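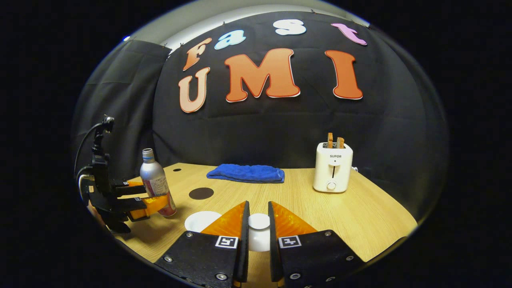

図1 机の上の白いカップと皿

# フリーストール牛舎における水槽の配置と清掃間隔が搾乳牛の飲水行動に及ぼす影響

畜産環境実習 班別課題 最終報告書
指導：Helmi Pitkänen
実習先：Blöndal牧場(Cusow地区)

## 要旨

フリーストール牛舎で飼養されている搾乳牛25頭を対象に、二基の水槽の利用状況を流量記録と直接観察により調べた。流量計が記録した給水イベントは4,000件を超え、このうち観察記録と照合できた704件を解析に用いた。搾乳後1時間以内の飲水は搾乳室出口側の水槽に集中し、その割合は他の時間帯より高かった。清掃間隔を七日から二日に短縮した期間では、奥側水槽の利用が増える傾向がみられたが、気温の影響を分離できておらず、清掃の効果とは断定できない。

## 1. 背景と目的

乳の大部分は水であり、搾乳牛の飲水量が制限されると乾物摂取量と乳量がともに低下する。飼料設計については多くの農場が定期的に見直しを行うのに対し、給水設備は牛舎の建設時に決めた位置のまま使われることが多い。頭数や通路の使い方が変わっても、水槽の位置は変わらない。

実習先の牧場でも、搾乳室の改修により牛の戻り動線が変更された。改修前は奥側の通路から牛床に戻っていたが、現在は手前側の通路を通る。場長のKamil Ševčík氏への聞き取りでは、改修後に手前側の水槽の前で牛が滞留し、順位の低い個体が水を飲まずに通過しているように見えるとのことであった。

本課題では次の二点を目的とした。

1. 二基の水槽の利用が、時間帯によってどの程度偏っているかを明らかにする。
2. 水槽の清掃間隔を短くした場合に、利用の偏りが変化するかを確認する。

乳量および乳成分への影響は、調査期間が短いため対象外とした。

## 2. 調査対象

### 2.1 牛群

対象は第一牛舎のジャージー種搾乳牛25頭である。初産牛と経産牛を同一群で飼養しており、調査期間中の導入および淘汰はなかった。治療のため一時的に別房へ移された個体が一頭いたが、翌日に群へ戻ったため、別房にいた間の記録のみを除外した。

搾乳は朝夕の二回である。飼料は混合飼料で、朝の搾乳中に給与し、日中に数回の餌寄せを行う。配合は牧場が使用している飼料設計ソフトSkotellの出力に従っており、調査期間中の変更はない。

### 2.2 水槽

水槽は二基あり、以下では搾乳室出口に近いものを水槽A、牛舎奥側のものを水槽Bとする。いずれもステンレス製、容量500 Lで、フロート弁により水位を保つ。排水栓は底面の端にある。水源は共通の井戸で、分岐後の配管径も同じである。

水槽Aは通路の交差部に面し、長辺の片側からしか近づけない。水槽Bは両側から利用できるが、給餌通路から遠い。Aの前の通路幅は、飲水中の牛の後ろを別の牛がようやく通れる程度であった。

## 3. 方法

### 3.1 流量の記録

各水槽の給水管にBronton製のパルス式流量計を取り付けた。流れが始まってから止まるまでを一件の給水イベントとし、開始時刻、終了時刻、積算流量を記録した。短い停止を挟んで再び流れた場合、停止が30秒未満であれば同一イベントとして結合した。

フロート弁には遊びがあるため、少量の飲水では弁が開かない。逆に、複数の牛が続けて飲むと一件の長いイベントとして記録される。したがって給水イベントの件数は飲水回数そのものを表さない。

### 3.2 直接観察

流量記録だけでは個体の行動が把握できないため、班員が交代で観察を行った。観察は朝の搾乳終了時から日没までの間に区切りを設けて実施し、次の項目を記録用紙に記入した。

- 水槽の区別(AまたはB)
- 個体番号(耳標または首輪の番号)
- 口が水面に触れた時刻と離れた時刻
- 他個体による押しのけの有無
- 水槽前で待機している個体の有無

記録用紙の時刻は班員の腕時計によるため、各観察の開始前に流量計の時計と照合した。初回のみ照合を忘れており、この回の記録は解析から除いた。

### 3.3 清掃条件

調査期間を前半と後半に分け、前半は牧場の従来の手順どおり七日ごと、後半は二日ごとに清掃した。清掃は二基とも同日に行い、排水、ブラシ洗浄、すすぎ、再注水の順とした。洗剤は使用していない。再注水が終わるまでの給水イベントは除外した。

### 3.4 データの照合と集計

流量計の記録から清掃時のものと機器点検時のものを除き、観察記録と時刻が重なるイベントを抽出した。一件のイベントに複数個体が対応した場合は、最初に飲水を開始した個体に割り当てた。照合後の704件を、発生した時間帯により次の三区分に分けた。

- 搾乳後：搾乳室から戻って1時間以内
- 給餌・餌寄せ後：飼料給与または餌寄せから1時間以内(搾乳後に該当するものを除く)
- その他：上記以外

区分ごとに水槽Aの利用割合を求め、カイ二乗検定により時間帯と水槽の関連を調べた。同一個体が複数回含まれるため観測の独立性は満たされておらず、検定結果は参考値として扱う。

## 4. 結果

### 4.1 時間帯別の利用

表1に時間帯別の件数を示す。

表1 時間帯別にみた水槽の利用件数

| 時間帯 | 水槽A | 水槽B | 計 | Aの割合(%) |
|---|---:|---:|---:|---:|
| 搾乳後 | 212 | 86 | 298 | 71.1 |
| 給餌・餌寄せ後 | 104 | 83 | 187 | 55.6 |
| その他 | 115 | 104 | 219 | 52.5 |
| 計 | 431 | 273 | 704 | 61.2 |

水槽Aの利用割合は搾乳後に最も高く、給餌・餌寄せ後とその他の差は小さかった。検定でも時間帯と水槽の間に関連が認められた。搾乳後のイベントは一件あたりの流量が大きく、継続時間も長かった。観察記録と対応させると、長いイベントの多くは複数の牛が入れ替わりながら飲水したものであった。

### 4.2 押しのけと待機

押しのけは両方の水槽で観察されたが、大半は搾乳後の水槽Aで発生した。押しのけられた個体は初産牛に偏っていた。その後の行動は、通路に留まって再び近づくもの、牛床へ向かうもの、水槽Bへ移動するものに分かれた。水槽Bへ移動した例は少なく、牛床へ向かった例のほうが多かった。

待機個体がいる場合、飲水中の個体が早く離れるという傾向は確認できなかった。順位が高いとみられる経産牛では、飲水を終えた後も水槽の前に立ち続ける行動が繰り返し記録された。この間、流量計には給水が記録されないため、流量の記録だけをみると水槽が空いているように見える。

### 4.3 清掃間隔

後半の期間では、搾乳後を除く二区分で水槽Bの利用割合が前半より高くなった。搾乳後の区分では、前半と後半の差はほとんどなかった。

清掃時の目視では、前半の水槽Bの底に飼料片と藻の付着がみられた。水槽Aは水の入れ替わりが速いため藻は少なかったが、飼料片の沈殿はBより多かった。後半はいずれの水槽でも付着が軽微であった。

## 5. 考察

### 5.1 配置の影響

搾乳直後の飲水が多いことは広く知られており、今回の結果もこれと一致する。問題は、この時間帯の飲水が一基に集中する点にある。水槽Aは戻り動線上で最初に現れる水槽であり、多くの牛はBまで移動せずにここで飲む。片側からしか近づけないため同時に飲める頭数が限られ、交差部にあることで通過する牛の流れとも干渉する。

班内では当初、水槽Aの給水能力が不足していると予想していた。しかし、観察時に水位が大きく下がった例はなく、流量計の値からも弁の給水が追いつかなかったとは考えにくい。制約になっているのは水量よりも水槽前の空間である。この場合、給水管を太くしても改善は見込めない。

### 5.2 清掃の影響

水槽Bの利用が後半に増えたことは、水質の改善により牛がBを避けなくなったと解釈することもできる。一方で、後半は前半より日中の気温が高い日が続いた。気温が上がれば飲水回数が増え、牛床に近いBの利用も増える可能性がある。前後比較のみの設計ではこの二つを区別できない。水槽ごとに清掃間隔を変え、途中で入れ替える設計にすべきであった。

搾乳後の区分で差がなかったことは、この時間帯の水槽選択が水質よりも位置に左右されていることと矛盾しない。

### 5.3 個体差の扱い

複数個体が関わるイベントを最初の個体に割り当てたため、順位の高い個体の飲水が過大に、順位の低い個体の飲水が過小に評価されている可能性が高い。個体ごとの集計を本報告に載せなかったのはこの理由による。個体別の飲水量を求めるには、首輪の識別信号を水槽の位置で読み取る装置が必要になる。
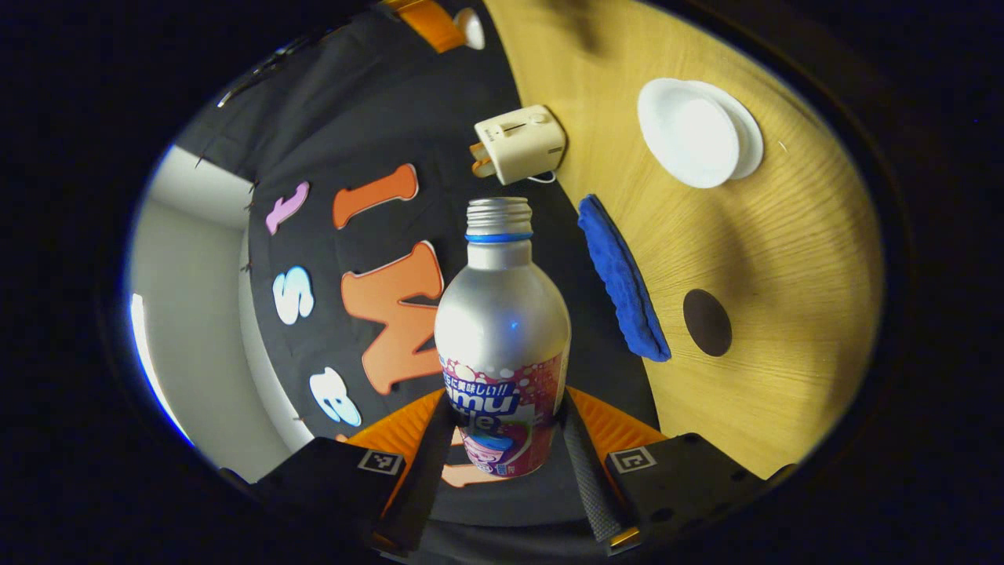
## 6. 牧場への提案

以上をふまえ、次の順で検討することを提案した。費用の小さいものから並べている。

1. 搾乳後の1時間は水槽Aの前の通路に器具や台車を置かない。
2. 清掃は二日ごとを継続する。難しい場合は、水槽Bのみ間隔を短くする。
3. 水槽Aを交差部から牛床側へ移設し、長辺の両側から飲めるようにする。
4. 戻り通路の途中に小型の水槽を一基追加する。

Ševčík氏からは、1と2は5月から実施するとの回答を得た。3については床の勾配と排水溝の位置の関係で、移設先の候補が限られるとの指摘があった。4は冬季の凍結対策を含めた見積もりが必要である。

## 7. 残された課題

- 夜間の観察を行っていない。流量計には夜間の給水も記録されているが、今回の解析には含めていない。
- フロート弁の遊びに相当する水量を測定していない。少量の飲水がどの程度見落とされているか不明である。
- 観察者間の一致度を評価していない。とくに「押しのけ」の判定は、二名で同じ場面を見た際に食い違うことがあった。
- 水温を測定していない。Pitkänen先生からは中間発表の際に、井戸水の温度と水槽内の滞留時間の関係を調べるよう助言を受けたが、温度計の手配が間に合わなかった。

## 付録A 記録用紙の修正履歴

初版では水槽の区別を「手前」「奥」としていた。観察者の立つ位置によって逆に記入される例があったため、第二版からA・Bの記号に改め、水槽の縁にも同じ記号を貼付した。初版の記録のうち、流量計の時刻と照合して水槽を特定できたものは解析に含め、特定できなかったものは除外した。

第三版では「待機個体の有無」の欄を追加した。このため待機に関する記述は第三版以降の記録のみに基づいている。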